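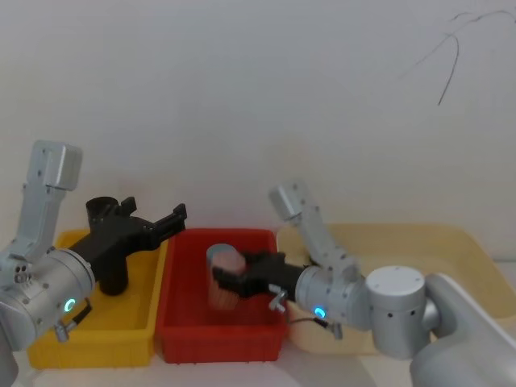 A gaveta da tralha existe em todas as casas. Na minha ocupava a gaveta grande da cozinha, depois colonizou a de baixo, e no inverno passado foi avistada uma pilha de elásticos na saladeira. O que se segue são os hábitos que foram ficando depois de muita tentativa e de dois divórcios com sistemas de arrumação caríssimos.

## Antes de comprar caixas

Não compre caixas. Toda a gente começa por aí e acaba com a mesma tralha, agora com tampa. Esvazie primeiro a gaveta para cima de uma mesa, separe tudo em montes e veja o tamanho que cada monte tem. Só depois se sai de casa, com as medidas escritas num papel (o papel vai-se perder, tire também uma fotografia).

Meça a gaveta por dentro, com a corrediça montada. Eu medi por fora uma vez. Tenho uma caixa muito bonita que serve hoje de comedouro aos pássaros.

## As cores

Caixas de cores diferentes funcionam melhor do que etiquetas, pelo menos em casas onde ninguém lê etiquetas. Amarelo para o que se usa todas as semanas: fita-cola, tesoura, fósforos, caneta que escreve. Vermelho para o que corta, pica ou cola os dedos. O resto vai para um tabuleiro largo e baixo, de cor neutra, onde se vê tudo de uma vez e nada fica por baixo de nada.

A regra do tabuleiro é simples: quando deixa de se ver o fundo, passa-se uma tarde de sábado a despejá-lo. A regra é cumprida de vez em quando.

Evite as caixas muito fundas. Uma caixa funda é um poço, e no fim do poço há sempre um parafuso da Nemberg que pertence a uma estante que já se deu.

## Limpar o plástico

O plástico liso lava-se com água morna e detergente da loiça, e mais nada. Para os restos de autocolante:

- aqueça a cola com o secador de cabelo e puxe devagar, sempre pelo mesmo canto;
- passe óleo alimentar num pano, deixe estar enquanto bebe um café, esfregue em círculos;
- lave a seguir, ou a caixa passa a cheirar a fritos em agosto.

Não use palha de aço. O brilho não volta, e os riscos agarram o pó com uma dedicação comovente. A acetona também não, a menos que queira descobrir de que é feita a caixa. Eu descobri. A bancada também.

Se o plástico ficou com manchas de ferrugem de pregos velhos, sumo de limão e sal fino, uma hora à sombra, escova de dentes reformada. Às vezes sai tudo, às vezes fica uma sombra cor de chá a que nos habituamos.

## Parafusos, buchas e outros órfãos

Os frascos de doce são óptimos para isto e têm a vantagem de obrigar a comer o doce. Lave-os, seque-os mesmo bem - uma gota de água chega para ter, na primavera, um bloco único de parafusos - e deite lá dentro uns grãos de arroz cru embrulhados num retalho de pano.

Chaves sextavadas: guarde 4 tamanhos e dê as outras. Tive 50, quase todas iguais, e continuava a faltar a que era precisa.

As pilhas não se misturam com moedas nem com clipes. Ponha-as numa caixinha só delas, com um bocado de fita nos pólos das de 9 volts. As gastas vão para o pilhão e não voltam para a gaveta «por via das dúvidas». Não há dúvidas, estão gastas.

Manuais: o da máquina de lavar Trerkano ficou num saco preso com fita por dentro da porta do armário, ao lado da máquina, e foi a única ideia minha que a família elogiou. O do exaustor Brovis perdeu-se nos anos 2000 e desde então trabalhamos por intuição.

## O que nunca devia lá estar

Velas de aniversário meio ardidas. Molho de soja em saquetas. Cabos de telefones que já ninguém atende. Chaves sem fechadura conhecida: pendure-as num prego da arrecadação durante um ano e, se nenhuma porta as reclamar, metal com elas.

Remédios também não, que a cozinha é quente e húmida. Ponha-os num armário alto e seco, fora do alcance das crianças.

## Manutenção

Escolha três coisas para deitar fora cada vez que abrir a gaveta à procura de uma. Custa pouco e, com alguma sorte, encontra-se o abre-latas. O nosso estava atrás da gaveta, onde caem as coisas finas. Para lá chegar, levante a frente, puxe até ao batente, incline e volte a puxar. Ponha uma toalha no chão antes disso, porque a gaveta sai toda de uma vez e os azulejos são menos resistentes do que diz o vendedor.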